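机器人操作技能学习 课程讲义
第七讲 用手持夹爪采集双臂示教数据

2018年4月

本讲接第六讲的遥操作部分。上一讲讲的是主从式遥操作,操作者在一侧动,机器人在另一侧跟着动,数据直接在机器人本体上记录。这一讲换一种做法:采集时机器人不在场,人手里握着与机器人末端同样形状的夹爪,直接把任务做完,夹爪的位姿和开合量由采集系统记下来,事后再映射到机械臂上。课上用的任务是收纳类的双臂任务,平台名称叫Bawa,数据处理工具叫Stimen,两者的安装说明见课程网页,本讲不重复。

一、为什么用手持夹爪

主从式遥操作的优点是数据和执行用的是同一台机器,不存在形态差异。缺点大家在第六讲的实验里已经遇到:操作者感觉不到接触力,动作慢,抓细长物体时经常要试几次才能对准。双臂任务更明显,两只手要同时控制,操作者容易只盯着一边,另一边停在半空不动,录下来的轨迹里有大段静止。

直接拍人手做任务,速度快,动作也自然,但是人手有五个手指,和二指夹爪差得太远。人会用拇指和中指转笔,会用手掌压住盒子,同时用食指拨卡扣,这些动作机器人学不了。从人手视频里恢复指尖位置,遮挡严重的时候误差也大。

手持夹爪介于两者之间。操作者的手被限制在夹爪的能力范围内,做不出二指夹爪做不到的抓取。同时接触力可以通过握把传到手上,夹没夹住,手上大致有感觉。代价是夹爪位姿需要另外测量,而且人的手臂和机械臂的可达范围不一样,有一部分轨迹映射过去以后无解。这部分问题放在第四节讲。

二、采集系统的组成

一套完整的双臂采集系统包括以下部分:

左右各一只手持夹爪,夹指的几何形状与机械臂末端一致,握把处有扳机,控制夹指开合。
夹爪上的安装板,用来固定定位装置。安装板与夹指之间的相对位姿必须事先标定,采集期间不得松动。
头部视角的相机,记录工作区和两只夹爪。
工作台和物品。
记录主机,负责时间同步和存盘。

这里重点说标定和同步,其他部分看实验指导书即可。

标定的目的是得到安装板坐标系到夹指中心坐标系的变换,记作T_pf。做法是把夹指尖顶在一个固定点上,手腕绕着这个点转动,记录安装板的一组位姿。指尖位置不变,可以列出一组线性方程,用最小二乘解出平移部分。旋转部分由结构图纸给出,再用平面贴合的办法校验一次。每组位姿不要集中在一个方向上,否则方程病态,解出来的平移在某个轴上会偏得很厉害。左右两只夹爪要分别标定,不能因为是同一型号就共用一组参数。

同步的要求是图像、位姿、开合量三路数据对齐到同一时间轴。三路数据的采样频率不同,处理时以图像时间戳为准,对位姿做插值,平移用线性插值,旋转用四元数球面插值。开合量取最近的一个采样,不做插值,理由是扳机动作很快,插值会产生一些现实中没有的中间值。

检查同步是否正确,有一个简单办法:开始录制后,让两只夹爪在相机视野内轻碰一次再分开。位姿曲线上会出现一个明显的折点,图像上能找到接触的那一帧,两者差多少就是延迟。每次录制都要做,做完再开始任务。
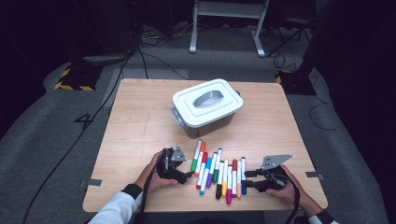
三、任务定义与录制规范

任务的定义要写清楚三件事:初始状态的分布、完成的判据、允许的动作范围。

初始状态的分布指物品在开始时可以怎么摆。以把笔收进盒子为例,盒子的位置和朝向可以变,笔的位置、朝向和次序也可以变。如果每次都摆得整整齐齐,训练出来的策略在笔稍微歪一点的时候就会失败。反过来,如果摆得完全随机,笔互相交叉叠压,操作者要花很多时间去分开它们,录到的大部分是整理动作,真正的抓取和放入反而少。比较合适的做法是先录并排的情形,再逐步增加角度和间距的变化,叠压的情形单独作为一个子任务。

完成的判据要能从最后的图像上判断。“笔收好了”不是判据,“所有笔的全长都在盒体内,盒盖盖上,两侧卡扣扣合”才是判据。判据写得含糊,后面人工标注成功与失败的时候,不同的人会标出不同的结果。

允许的动作范围主要是限制操作者用夹爪以外的部位接触物品。手背、前臂、握把都不得碰到物品。也不允许把物品推到桌沿再从侧面夹起,除非任务里专门写了可以这样做。

录制时的具体要求如下。

(1)双手从桌面两侧进入,开始前停住片刻,给处理程序一个明确的起点。
(2)头部尽量保持稳定,两只夹爪始终留在视野内。低头过深会使夹爪遮住物品,抬头过高则近处的桌沿会出画。
(3)线缆从桌沿外侧垂下,不要横过工作区。线缆被拉紧时会给手腕一个附加的力,轨迹上表现为缓慢的偏移,事后很难分辨。
(4)桌子须固定,录制中途不得移动。若碰动了桌子,本条作废,重新检查位置后再录。
(5)抓取失败不要停止录制。重新抓取的过程是有用的数据,处理时会单独标记。
(6)掉到地上的物品不要去捡,本条直接结束,标为失败。

初学者常犯的错误是动作过快。人手的速度超过机械臂关节限速以后,映射时只能把时间轴拉长,而拉长之后的速度分布与原来不同,接触瞬间的动力学也就对不上了。建议在练习阶段打开速度提示,习惯以后再关掉。

四、从夹爪轨迹到机械臂轨迹

设夹爪中心在世界坐标系下的位姿序列为T_wf(t),由安装板位姿T_wp(t)右乘T_pf得到。机械臂基座在世界坐标系下的位姿为T_wb,则末端目标位姿为T_wb的逆乘以T_wf(t)。对每一时刻求逆运动学,得到关节角序列。

求解时有三个问题需要处理。

第一是可达性。部分时刻没有解,或者解靠近奇异位形。处理办法是把T_wb作为待优化的量,对整个数据集选一个使可达时刻最多的基座位置。注意基座位置对所有轨迹是同一个,不能每条轨迹各选一个,否则训练出的策略没有办法部署。

第二是连续性。七自由度机械臂的逆解不唯一,逐时刻独立求解会出现关节跳变。以前一时刻的解作为初值,并在代价函数中加入关节变化量的惩罚,通常可以解决。如果仍有跳变,多半是轨迹经过了奇异位形附近,需要回头检查第一个问题。

第三是双臂碰撞。人的两只前臂可以靠得很近,两台机械臂的肘部则未必。两只夹爪相向而对、在中间交接物品时最容易发生。Stimen里提供了基于胶囊体的碰撞检查,发现碰撞的片段先尝试利用冗余自由度调整肘部,调整不了的丢弃。

五、一组实验结果

Grodardale数据集是本课程往年积累的双臂收纳数据,共1,000条示教。经过同步检查、可达性筛选和碰撞筛选之后,从中取300条用于本节的实验,其余留作课程作业。策略采用行为克隆,输入为头部视角图像和两只夹爪的当前位姿,输出为两只夹爪的位姿增量和开合指令。

在并排摆放的初始状态下,完整任务的成功率为67%。去掉同步校正、其他条件不变时,成功率明显下降,失败集中在闭合夹指的时刻:夹指在还没有到位时就开始闭合,把笔推开。这说明开合指令对时间误差比位姿更敏感。读者可以从第二节的处理方式去想原因。

失败的案例按阶段分,多数发生在抓取和开合卡扣两个阶段,移动和放入阶段较少。抓取失败的典型情形是相邻两支笔靠得太近,夹指插不进中间的缝隙,或者一次夹住了两支。开卡扣的失败则多是一只夹爪已经用力,另一只夹爪没有把盒子稳住,盒子在桌面上转动。后一种情况单看任何一只手的轨迹都没有问题,问题出在两手的配合上,因此评价双臂策略时不能把左右手的误差分开统计后再相加。

需要说明的是,上述结果只对应一种桌面高度和一种夹指。更换夹指之后没有重新采集,不能直接沿用。

六、与Bakix格式的转换

Bakix是课程统一使用的存储格式,每条示教一个文件,内含图像序列、左右夹爪位姿、左右开合量、起止标记和成功标记。单位统一为米和弧度,四元数的顺序为w在前。往年有不少同学在这里出错,把w放在最后,回放时夹爪方向完全不对,而平移是正常的。遇到这种现象先查四元数顺序,不要先去怀疑标定。

位姿缺失的时刻用空值填充,不得用前一时刻的值重复填充。缺失连续超过9帧的片段,处理程序会自动切断,切断后的两段各自作为不完整示教保存,不参与训练。

七、作业

1. 推导第二节中定点标定的线性方程,说明当所有位姿只绕同一根轴转动时,哪个方向的平移分量不可解。
2. 用提供的脚本对自己小组录制的数据做同步检查,画出轻碰前后的位姿曲线,给出左右两侧各自的延迟。
3. 选一条可达性检查未通过的轨迹,指出无解的时刻,并尝试移动基座位置使其通过。写出移动量,同时报告移动后原本可达的轨迹有没有变为不可达。
4. 为一个自选的双臂任务写出初始状态分布、完成判据和允许的动作范围,不超过一页。

作业以小组为单位提交,数据文件放在小组目录下,不要用邮件发送。第2题需要重新录制的小组,请提前登记实验室使用时间,录制结束后把夹爪放回原处并关闭记录主机。

下一讲内容为接触丰富任务中的力信息表示,请预先复习第三讲的阻抗控制部分。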